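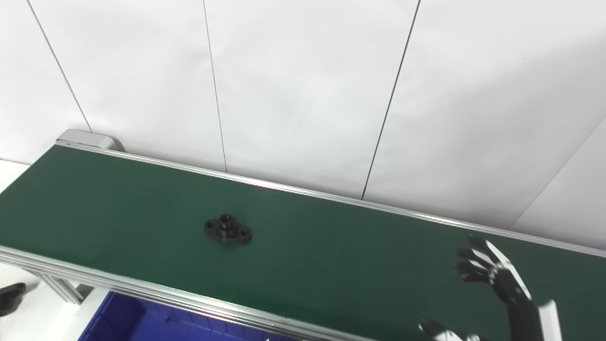
Purden PX Light-Duty Belt Conveyors

Flat belt conveyors for small parts, cartons and trays

The Purden PX range covers flat belt transport of loose parts, molded components, small castings, cartons and trays between workstations. Every unit is built to order on a common side profile, so a line can be lengthened, shortened or fitted with a different drive at a later date without replacing the stands or guides.

Frame

Side members are extruded aluminum, clear anodized, with a T-slot on the outer face and a second slot underneath. Guide brackets, sensor mounts and stands fit either slot with standard hammer nuts. The belt runs on a steel slider bed. Bed sections are joined with splice plates and dowel pins. Joint height difference is checked at assembly and corrected with shims before the belt is fitted.

The frame is supplied in modules. The standard module length is 1000 mm. Odd lengths are made up with a cut module, always placed at the tail end. State the length over the pulleys when ordering. Length over the side members is slightly greater and depends on the tail type.

Belt

Standard belts are two-ply polyester fabric with a PVC or PU cover. The matte cover is preferred for mixed parts because it releases oily components more easily than a high-grip cover and shows less glare under overhead lighting. High-grip covers are used for inclines. Antistatic construction is available on both.

Belt splices are finger type, hot pressed, with no metal fasteners in the belt path. Plan for enough clear space on the drive side to slide a new endless belt over the frame if the stands are of the cantilever type. With standard stands, one pair of legs at a time must be released and the frame supported from below. Belts can be spliced in place with a portable press where clearance is not available.

Belt edges are sealed on request. Sealed edges are recommended for washdown areas and wherever cutting fluid is carried in with the parts.

Drive

Three drive positions are offered:

End drive. The gearmotor hangs below the discharge end. One direction of travel is preferred. Suitable for most transfer work.

Center drive. The gearmotor and take-up are mounted below the bed. Use this version for reversing duty or where both ends must be kept clear for transfer to another machine.

Side drive. The gearmotor is mounted directly on the pulley shaft. Lowest overall height. Check clearance to adjacent lines.

Fixed-speed and variable-speed motors are available for all three. Variable-speed units are supplied with the drive wired and mounted on the frame, or loose for cabinet mounting. Frequent start-stop operation must be stated at the time of the inquiry. It affects motor size and the choice of pulley lagging.

Pulleys and bearings

Drive pulleys are crowned and rubber lagged. Tail pulleys are crowned steel without lagging. Both run in sealed ball bearings with press-fitted housings that can be replaced without removing the side members. Regreasing is not required. A knife-edge tail with a small-diameter roller is available for short parts that would tip in a normal transfer gap. The knife edge raises belt pull, and the maximum load is reduced accordingly. See the load sheet.

Belt tracking

Tracking is set at the factory with the belt unloaded and must be checked again after installation. Proceed as follows.

1. Level the frame across its width at each stand.
2. Run the belt empty for at least 8 full revolutions.
3. Adjust the tail take-up in quarter turns, on one side only, and let the belt settle between adjustments.
4. Lock the take-up screws and repeat the run with a normal load.

A belt that wanders with a load but runs true when empty is usually being loaded off center. Correct the infeed before changing the take-up setting.

Guides and accessories

Fixed and adjustable side guides, end stops, photo sensor brackets, drip trays, locking casters and leveling feet. Side guides are set with a gap above the belt. Where thin parts could enter the gap, order the guide with a contact strip.

Cleaning

Wipe the belt with a damp cloth and a neutral detergent. Do not use solvents on PVC covers. Metal chips must be brushed off before wiping, as they become embedded in the cover and score the parts that follow. Remove the bed covers and clean the return side at every belt change.

Spare parts

Keep a spare belt and a bearing set for each line in continuous use. Quote the serial number on the drive-side plate. Frames with serial numbers below 1027 use the earlier tail bracket, and the current take-up kit does not fit them. An adapter kit is available.

Ordering

Send belt width, length over the pulleys, working height, part weight, spacing, speed and direction of travel. A drawing of the smallest and largest part is helpful. Layout questions go to Sota Tanabe, and spare parts to Akihiko Amano.

Related products: Purden PX-C cleated belt conveyors, Jemmont accumulation tables, Minami stand kits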